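The Bedside Cable: Order in the Smallest Corner of the Room

Guest rooms are judged on their beds and their bathrooms, yet a good deal of daily irritation begins at the bedside cabinet.

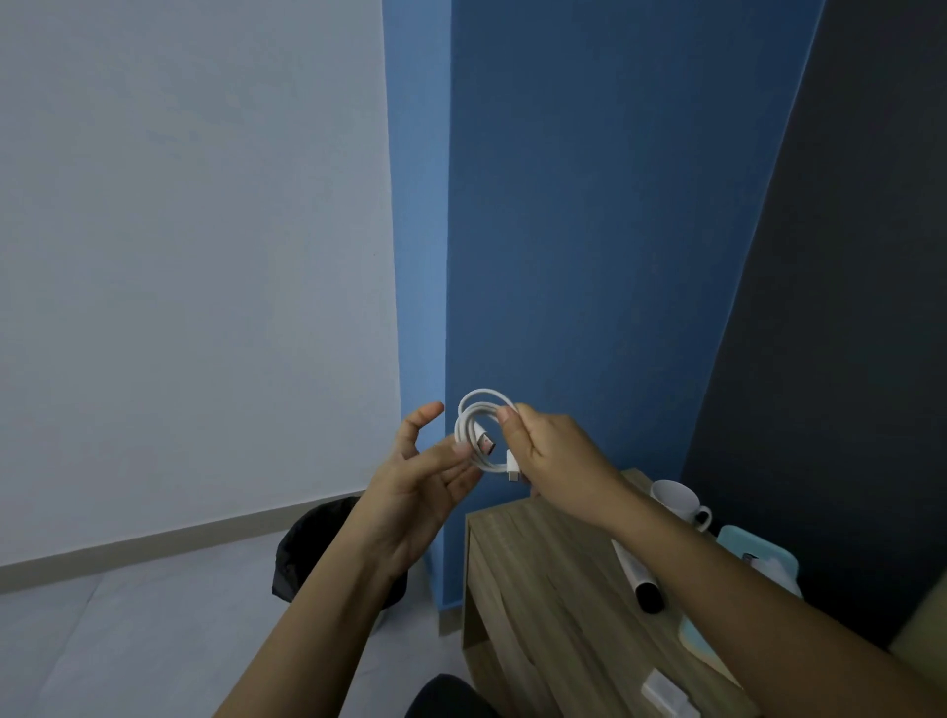
A small surface with many duties

The bedside cabinet was once expected to hold a lamp, a book and a glass of water. It is now also the place where telephones, watches and reading devices are charged overnight, and the charging cable has become as permanent a fixture as the lamp. In the residential buildings managed by Gunadon, where this magazine followed the housekeeping department during September, the cable is treated as an item of room equipment. It appears on the inventory with the towels and the kettle, and it is checked at each change of guest.

The company lets 756 rooms for stays of one week to six months. Each is furnished with a wooden bedside cabinet, a waste bin with a liner, and a white charging cable with a USB-A plug at one end and a USB-C plug at the other. Mei-kuen Lui, who is responsible for room standards, explained that complaints about cables used to outnumber complaints about pillows. Cables were found knotted behind the bed, shut in drawers or trapped under the feet of the cabinet. A number had simply left with the guests.

The method of coiling

The department's present practice is set out on a single page of its handbook. The cable is unplugged at both ends and laid out straight so that any twist can be eased out by hand. It is then wound into open loops a little wider than the palm. One hand holds the coil while the other guides the next turn into place. Winding around the fingers is discouraged, as is wrapping the cable around the charger itself, a habit which places the greatest strain on the short length beside the plug.

Both connectors are left hanging together at the lower edge of the coil. A guest can then see at once which plug is which, and staff can inspect the metal ends without undoing their work. "A loose ring is quite sufficient," Ms Lui said. "We do not ask for anything ornamental, and we do not want it pulled tight."

Ties were considered and set aside. The department tried a fabric strap supplied by Anuvo, which held well but was often mislaid, and later a paper band from Lilonska, which tore on first use. Coils are now placed on the cabinet without any fastening - a decision which some of the longer-serving staff had recommended at the outset.

Where things are placed

The coil is set towards the back of the cabinet top, on the side nearer the socket. Cups and mugs are kept to the opposite side. The waste bin stands on the floor against the wall, within reach of the bed but clear of the path to the door, and its liner is folded outwards over the rim.

Wall colour has also received some attention. The Wu building, refurbished last year, uses pale walls beside stronger blues, and white cables were retained there in part because they are easily seen against the darker surfaces. Black cables had been overlooked during room checks more often than any other item.

Replacement and repair

The handbook asks that a cable be withdrawn if the outer covering has split, if a plug is bent, or if the connection fails when the cable is moved gently. Marks on the covering are removed with a barely damp cloth, after the cable has been disconnected. The stores ordered 900 replacements in the first year of the scheme. The present order is for about 25 a month, and spare cables are kept coiled in shallow drawers, one layer deep, beside the light bulbs.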